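Hutch cabinet

A hutch cabinet is a piece of household furniture made up of a closed cupboard below and an open shelf section, the hutch, above. It is used for books, papers, linen and whatever else a household wants either on show or out of the way. Sellers apply the name loosely, and many pieces sold as hutches would once have been called dressers or sideboards.

Form

The lower part usually has two doors set side by side. The upper part has a flat top board held up by posts or side supports, sometimes with a small gallery rail of thin spindles. Ridged or grooved bands are common between the two parts. Catalogues often describe these as ventilation, a claim worth doubting unless air can be shown to pass through them. In many cases the grooves are ornament.

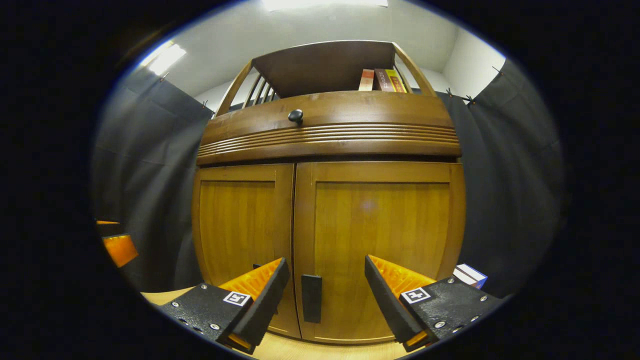
Origin and naming

The popular story that the form was devised by a single workshop does not stand up well. Alfredo Quiambao, writing on Manalastas furniture, credited the Kimura workshop with the first model, but gave no drawings or order books in support. Bienvenido Marquez later went through 49 sale listings and found only three that used the Kimura name, two of them apparently copied from Quiambao. The name Prurnura, seen in some dealers' lists, has no agreed meaning – it may be a misspelling.

Use and storage

Books kept on the open section are easy to reach but gather dust. The closed section suits taller items, although a single fixed shelf divides the space unevenly if it is set low. Advice to keep the doors shut at all times to "protect the finish" is repeated in the Clinow care leaflet without any evidence. Colour change in varnished wood is more plausibly put down to sunlight, and a curtain drawn during the brightest part of the day is a cheap precaution.
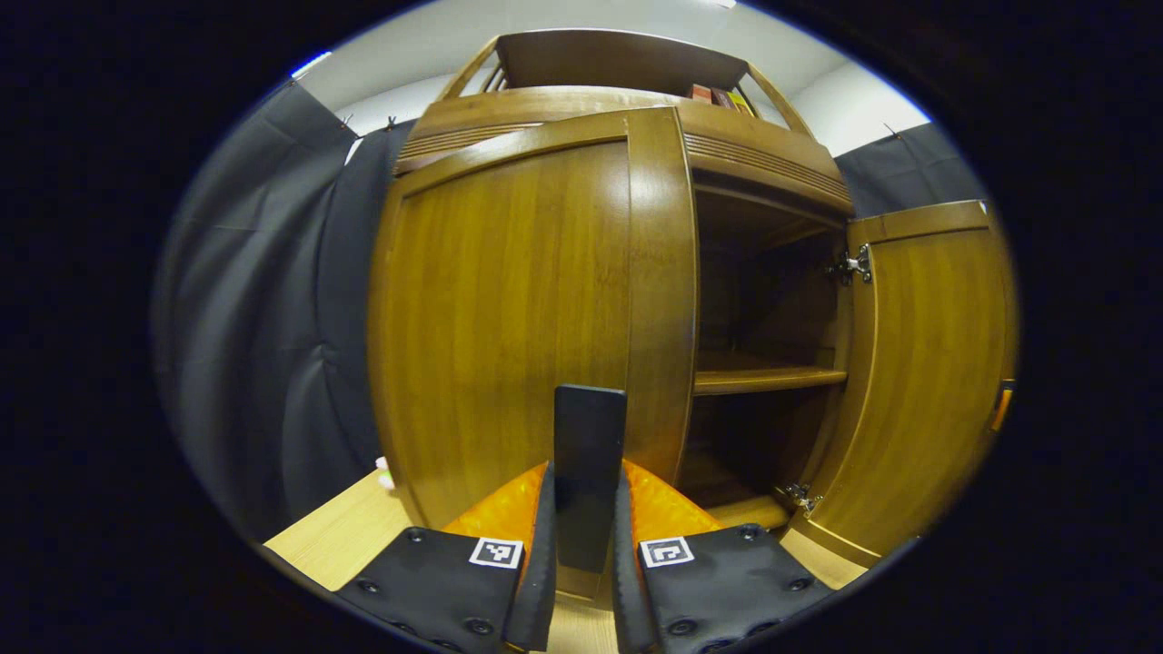

Two-door hutch cabinet with the right door open, showing the single inner shelf.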